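Luangrath Building, ground floor
Kitchen and prep area: safety and hygiene checklist, June round
Checked by: Siriporn Rojanasak
Walked round with: Chaiwat Ongart (until his phone rang)
Copies to: Lertchai Wannasri, Yi-an Yoo, noticeboard by the fridge

Key: OK = leave it alone. ACT = somebody has to do something. CARRIED = somebody had to do something last time as well.

Comments are mine. Replies have been added under the items where people sent them, and I have left the spelling alone.

SECTION A. GETTING IN AND OUT

A1. Door opens fully and stays clear
ACT
It opens fully if you lean on it. There are 3 boxes of Tultton paper towels behind it, which I accept are paper towels and must live somewhere. The somewhere is the cupboard marked PAPER TOWELS.
Reply, Nattawut Mahawong: cupboard is full of boxes from Grorno.
Comment: Then the Grorno boxes are now in item A1 too. Please find out what is in them.

A2. Floor clean, dry, free of trip hazards
OK
Slightly sticky by the bin. I have walked on worse and eaten off worse.

A3. Fire blanket on its hook
OK
On its hook, pull tabs showing, nothing hung over it. Last time it was wearing an apron.

A4. Extinguisher in date, pin in place
OK
In date. Pin in place. Gauge in the green. The most reliable member of the department.

A5. First aid box
ACT
Blue plasters down to 2. There are 30 safety pins, an eye bath and a triangular bandage still in its wrapper, so we are well prepared for a cavalry charge and badly prepared for an onion. Yi-an to order plasters.
Reply, Yi-an Yoo: ordered, box of 200.
Comment: Good. I would like to think this will see us out.

SECTION B. SINK AND WASHING UP

B1. Hot water reaches temperature
OK
Eventually. Run it while you look for the washing-up liquid and the two events will coincide.

B2. Separate basin for hand washing, with soap and towels
ACT
Basin, yes. Soap, yes. Towels, see A1.

B3. Cloths changed daily
CARRIED
The blue cloth was here in the last round. I recognised it. It has been retired and a new one put out, and if I recognise that one next time I shall start giving them names.

B4. Drainer clean underneath
ACT
Clean on top. Lift it up. No, further.

SECTION C. PREP TABLE

C1. Table top sound, level and wiped down
ACT
Ribbed aluminium is a fine thing for a table to be made of until you grate cheese over it. The grooves hold on to whatever goes in, and a flat cloth slides straight over the top and tells you it has done the job. Brush first, along the ribs, then cloth. The brush is the long white one on the nail. It's not the one for the drain.

C2. Large wooden board in the middle of the table
OK, with a grumble
The varnish is in very good order, so shiny that I had to keep moving my head to see past the lights. Being varnished, it is a place to stand things on and must not be cut on. A knife will go through the finish, water will go in after the knife, and Lertchai will go through the roof. All cutting happens on a cutting board, on top. Check that it doesn't slide before you start. If it does, damp cloth under the corners.
Reply, Lertchai Wannasri: I would not go through the roof. I would be disappointed for several weeks.

C3. Cutting board
ACT
Pale wood, a bit worn, with faint greenish stains. I have no quarrel with the wear, which is what a cutting board is for. The stains want a scrub with coarse salt and half a lemon, a rinse in hot water, and then the board stood on its edge to dry, air both sides. Flat on its back on a wet surface is how the last one came to be shaped like a saddle. If the marks are still there at the next round it goes to be sanded, and if it comes back from sanding thinner than my thumb it goes in the bin.

C4. Dish rack
OK for use, ACT for storage
Light wood, two rows of upright pegs, slots for plates. I pushed every peg sideways with a finger and none of them shifted. No splinters, no black at the foot of the pegs, which is where it would start. What I will say is that it takes up a good piece of the board when somebody wants to chop. Either it has plates in it or it goes on the shelf. Keep the pegs well away from anyone's knife elbow.

C5. Things on the table that are not to do with food
CARRIED
Computer keyboard along the back. Mouse. Sheet of paper. Carrier bag. I have written this sentence before, with the nouns in a different order. A keyboard is a tray of crumbs with letters on it and it does not belong on a surface where anything is going to be sliced. Paper goes on the clip. Bags go on the hooks, and I don't care whose or what from. 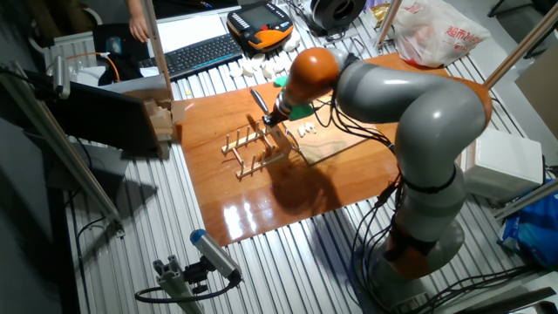
The big board and the dish rack.

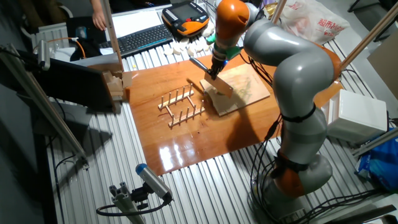

C6. Small loose items cleared as you go
ACT
Anything small, pale and roundish must be put in a bowl. I don't mind if it is garlic, a mozzarella ball or something out of somebody's pocket. Loose things roll, and people with a knife in one hand will always grab for a rolling thing with the other. Bowls are under the table, stacked by size by me and by mood by everyone else.

C7. Lighting good enough to see the blade and the food
OK
More than good enough. Try to stand so your own shadow is not on what you're cutting.

SECTION D. KNIVES

D1. Knives counted out and counted back
OK
The sheet matches the drawer. I did it twice out of sheer surprise.

D2. Broad knife, black handle
OK
Handle firm, no gap at the rivets or heel when I had it in my hand, no chips along the edge. It passed the tomato test, with a tomato I had brought for my lunch and then had for my lunch. Use this one for anything hard or round. Flat side down first if the item has one; if it hasn't, make one.

D3. Small knives
ACT
Two are sharp. The third would lose a fight with butter and is more dangerous for it, as people lean on it. Gone to Rodiden for sharpening, in a sleeve, with a label, in a box. The last one we sent went in a sock.
Reply, Nattawut Mahawong: it was a clean sock
Comment: Noted, and not in mitigation.

D4. Knives never left in the sink
CARRIED
One in the sink, under suds, on the morning I did this. I have no wish to know who. Wash it, dry it, put it away, in that order and without stopping for a chat between the first and the second.

D5. Knives never left with the blade over the edge of a board
OK
None seen. I'm so used to writing ACT here that I had to cross it out.

D6. Carrying
General reminder, no tick box
Point down, by your side, edge facing behind you, and say "knife" when you go past a person. Chaiwat says it makes him feel like a pirate. Fine.

SECTION E. COLD STORAGE

E1. Fridge at or below the line on the dial thermometer
OK
Comfortably below. The lettuce at the back could be used as a paperweight, so perhaps nudge it up a notch.

E2. Everything covered and labelled
ACT
Covered, mostly. Labelled, after a fashion. "Mine" is not a label. "Soup?" is a confession. Name and date, on tape, on the side and not on the lid, because lids travel.

E3. Raw below cooked
OK
Correct on every shelf.

E4. Nothing past its best
ACT
One jar removed. It was removed at arm's length. If you are missing a jar, I suggest you let it go.

SECTION F. BINS

F1. Lids fit, pedals work
ACT
Food waste pedal works the lid of the food waste bin. General waste pedal works nothing and hasn't for a while, so people are lifting the lid by hand and then going back to the chopping. Replacement asked for.
Reply, Lertchai Wannasri: there is one in the Grorno boxes.
Comment: Of course there is.

F2. Emptied before going home
OK
Four out of five stars. Peelings go in the caddy and the caddy goes out, and both halves of that need doing.

ACTIONS

Yi-an: plasters in the box when they arrive; hand towels by the basin.
Nattawut: empty the paper towel cupboard, fill it with paper towels. New bin.
Chaiwat: move the keyboard and mouse off the prep table. Shelf space for the dish rack. Salt and lemon on the cutting board.
Lertchai: chase Rodiden about the small knife.
Me: underside of the drainer, as apparently I am the only one who can bend that far. New cloth rota.

If your item is done, initial the copy by the fridge. Use the pen on the string. If the pen is not on the string, that is item G1 and I'll be starting a Section G.

Reply, Chaiwat Ongart: rack now has a space on the second shelf, next to the colander. Lemon used. Will need another lemon.

Reply, Yi-an Yoo: pen is not on the string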